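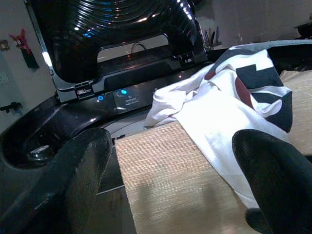
Mullmont Plant Gets New Filter Line for Its Rinse Water

MULLMONT, December 28, 2024 – Cilleo has started up a new filter line at its Mullmont chemical plant, and the whole crew is thrilled! The line cleans the water used to rinse mixing tanks between batches, so most of it can go back around for another rinse.

Work began in August and took 17 weeks. The old settling basin stayed in service the entire time, and no batches had to be moved to another site.
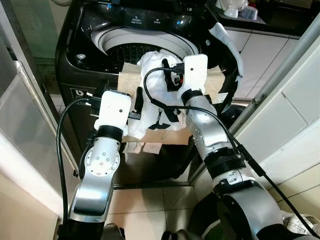
The new line has 6 sand filters, each followed by a carbon bed that picks up leftover dyes and solvents. Hsieh built the filter housings, and Silon supplied the pumps and the control panel. At full flow the line handles 40 gallons a minute – plenty for the busiest shift – and 90 percent of the rinse water is reused.

"I've wanted this for years," said Siwan Gape, plant manager at Mullmont. "The operators helped pick where every valve went, and it shows. You can reach all of them without a ladder!"
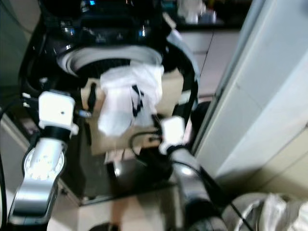

Operators take a water sample at the start of each shift and check it for pH, cloudiness and salt. If a reading is too high, the water goes to the holding tank and is run through the filters again.

Cilleo plans to fit a smaller line in the plant's packing building next August.

Press contact: Siwan Gape, Cilleo, Mullmont plant office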